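Print this page | E-mail this page
0 comments | 9 shares

Minutes of the packing group meeting, Dastance office, upstairs room
Date: 20/06/2021
Chair and minutes: Rosaire Carrier
Present: Mutus (packing and stock), Luo (returns desk), Vistard (shipping), one person for each of the two evening shifts

1. Opening

The chair opened the meeting and asked if everybody had received the papers. Mutus had received only the second page. A copy was given to them and a few minutes were taken for reading.

The minutes of the February meeting were accepted with one correction. In point 4 it was written that Luo would pay for the new tape dispensers. It should say that Luo would order them and that Dastance pays. The dispensers have arrived.

2. Packing of phones into boxes

This was the main point and it took the largest part of the meeting.

Luo reported that 312 phones were repacked since the last meeting. From these, nine came back with a remark about the packing and not about the phone itself. The remarks were of different kinds. In some cases the liner was missing. In other cases the liner was there, but it was put in upside down, so that it was bent when the lid was closed. One customer wrote that the box looked as if somebody had already opened it in a hurry. The chair asked for this letter to be kept with the papers of the meeting.

Mutus answered that the evening shifts have less time for each box and that the table is often full. When boxes of more than one order are open at the same moment, a liner from one box can easily go to another. Luo agreed that this is the most probable explanation, but asked that it should be checked and not only supposed.

There was then a discussion about how the table should be arranged before the packing begins. At the moment every person does it in their own way. Some put the lid next to the bottom part, some put it at the back. The person from the first evening shift likes to have the liner on top of the phone from the beginning, so that it can not be forgotten. The person from the second evening shift finds this slow, as the liner must be taken away again to look at the phone.

The proposal of Mutus is to keep everything for the packing in one row at the front of the table, and to leave the tools and the closed box at the back. It was said that with this arrangement it is easy to see at one look if a part is missing. 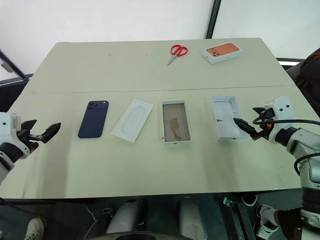
Table with phone, paper liner and open box trays in the front row; scissors and closed box behind.

Vistard remarked that the phone should always lie on the same side when it is waiting. If it lies face down, the screen touches the table, and then the table has to be very clean. Small bits of tape and cardboard can make a scratch. If it lies with the face up, the camera part touches the table, and the phone does not lie flat. After some discussion it was agreed that face down is accepted, on the condition that the table is wiped before each order. Luo would prefer a soft mat under the front row. The price of mats will be asked.

It was also asked if the paper liner with the oval shape and the brown insert should be checked separately. Luo said yes. The brown insert gets crumpled when the phone is pushed in too fast, and then it does not go back to its form. A crumpled insert should be replaced, even if it will not be visible under the phone. Mutus said that there are not enough inserts for this. At present 200 are in stock and they are used also for another model.

Decisions:
– The parts for the packing are placed in one row at the front. The row is the same for both evening shifts.
– The closed box stays at the back until the open trays are finished.
– The table is wiped before each order.
– Crumpled inserts are replaced as long as the stock allows it. Mutus tells the chair when the stock is low.
– The packing list inside the cupboard door will be written again by Luo, with larger letters.

3. Scissors and knives

Vistard explained that two lids were cut on the outside when the shipping carton was opened with a knife. The chair proposed to use only scissors at the packing table and to keep the knives at the shipping table. Mutus was not fully in agreement, because thick cartons are hard to open with scissors. It was answered that thick cartons should be opened at the shipping table anyway, before they come to the packing.

There was a question about where the scissors should lie. The chair said at the back of the table, with the blades away from the person who is packing. The person from the second evening shift asked if there could be a hook on the wall. The wall is too far from the table for this. The scissors stay on the table.

Decision: no knives at the packing table, beginning with the next shift.

4. The tables

Where two table tops meet, there is a line in the middle, and small screws and SIM pins can fall into it. Luo lost one pin in this way and found it later on the floor. The chair asked if one large table would be better. Vistard has measured the door and a table of this size does not pass. The tables will stay as they are. For the moment people are asked to keep small things away from the middle.

Mutus asked for a better lamp. This was already asked in February and the chair apologized for the delay. Two types were compared and the cheaper one makes a noise when it is on for a long time. The other one will be ordered if the price is below the limit for small purchases. If it is above, the question comes back to the next meeting.

5. Labels

The new labels are smaller and the old printer prints the last line too low. On some labels the last number of the order can not be read. Vistard has changed the margin by hand, but after each restart it must be done again. Luo knows a way to save the setting and will show it to both evening shifts.

It was asked if the old labels can be used until they are finished. This is allowed for returns but not for outgoing orders.

6. Storage of empty boxes

Empty boxes are now kept under the stairs. The place is dry but it is narrow, and the boxes at the bottom become pressed. Mutus proposed to store lids and bottoms separately, because they take less space like this. Luo was against it, as the lids are not all the same and the picture on the lid must agree with the model. If the lids are separated, somebody has to match them again later and mistakes will come.

The discussion was long and no agreement was found. The chair suggested to try the separate storage with one model only and to look at the result at the next meeting. This was accepted, with Luo against.

Decision: trial of separate storage with one model. Not more than eight boxes in one pile, for all models.

7. Other matters

The key for the cupboard was missing for two days. It was in the drawer with the printer paper. The key goes back on the board after each use.

The person from the first evening shift asked if the radio can be on during packing. There was no objection – if the volume is low and if it is off when somebody is on the telephone.

Vistard will be absent for the next two weeks. Questions about shipping go to the chair during this time.

8. Tasks until the next meeting

Luo: new packing list for the cupboard door; printer setting; price of soft mats.
Mutus: number of inserts; trial with separate storage of lids and bottoms.
Vistard: move the knives to the shipping table before the absence.
Chair: lamp; answer to the customer who wrote the letter.

The next meeting will be in the same room. The date will be sent by e-mail.

Minutes written by Rosaire Carrier. Corrections please in writing, before the next meeting.

Print this page | E-mail this page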